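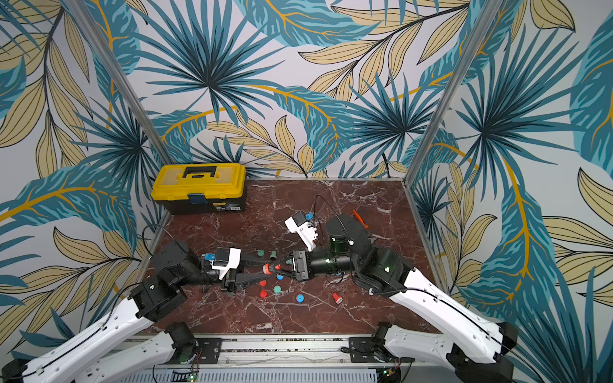 Werkzeugkasten mit gelbem Deckel, davor auf der dunkelrot-braunen Platte die farbigen Kunststoffteile.

Kleinteile am Arbeitsplatz: Kästen, Platten, Rückwände

Die Umstellung der Kleinteilelagerung auf geschlossene Kästen mit Fachdeckel ist seit April abgeschlossen. Erfasst sind 114 Kästen an 20 Tischen. Offene Schalen bleiben nur noch bei Brunner im Wareneingang zulässig.

Der Kasten steht in der hinteren linken Ecke des Tisches, Verschluss nach vorn, Griff eingeklappt. Auf der Arbeitsfläche liegen ausschließlich die Teile des laufenden Vorgangs, möglichst mittig. Teile aus den Deckelfächern werden vor dem Öffnen des Unterkastens zurückgelegt — beim Aufklappen verrutscht sonst der Inhalt. Das Etikett an der Vorderseite darf nicht überklebt werden. Unlesbare Etiketten bitte an Doğukan Çetinkaya melden.

Zu den Tischplatten mit Marmordekor: Kleine helle Teile sind auf den Adern schlecht zu erkennen. Wer überwiegend mit weißen oder rosafarbenen Teilen arbeitet, kann eine einfarbige Unterlage von Ranik anfordern, Format wie bisher. Die Kante bleibt frei, damit sich die Fläche abwischen lässt.

Die Rückwände mit Blattmuster bleiben vorerst, wie sie sind. Muammer Keskin hat die Wandecken mit Aluminiumprofilen eingefasst; an 3 Tischen fehlt das rechte Profil noch. Bohren und Kleben auf der Tapete ist nicht gestattet, auch nicht für Teilelisten.

Die Füllmengen stehen in der aktuellen Fillevel-Liste, Blatt 69. Korrekturen nimmt Anavis bis Montag, 18. Juni, entgegen. Spätere Meldungen gehen in die nächste Fassung ein.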